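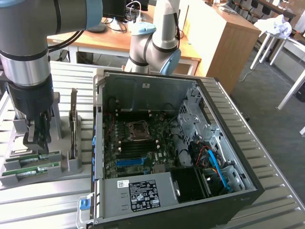
Search news and projects
Go

Tiston workshop shows two-arm build for fitting computer memory

Members of the Tiston shared workshop in Jornstead will show their two-arm robot build to the public on Friday from 2pm. The project, named Ovo, is meant to take memory modules from a tray and fit them into old desktop computers.

Both arms work over a slotted aluminium table. The computer lies on its side with the side panel off, so the board can be reached from overhead. One arm has a black two-finger gripper and works from a grey plastic tray, where the modules sit in parallel grooves. A Dell board is being used for the present round of work.

The build has taken 9 months of evenings and weekends. Parts have cost the group £824 so far, not counting the arms, which are on loan from Pfister, a machine shop in the town. Pfister also lets members use its milling machine – most of the brackets were cut there.

Lining up a module with its slot has been the slowest part of the job. The group ran 64 practice fittings in March and changed the gripper settings twice as a result. Work on the second arm's program is still going on, and visitors on Friday will see it run at low speed.

Entry is free and no booking is needed. Children must come with an adult. The workshop is on the ground floor, with step-free access from the yard. Drawings and the parts list will be on hand in print, and members will take questions until 6pm.

Contact Tiston | © Tiston Shared Workshop, Jornstead | Back to top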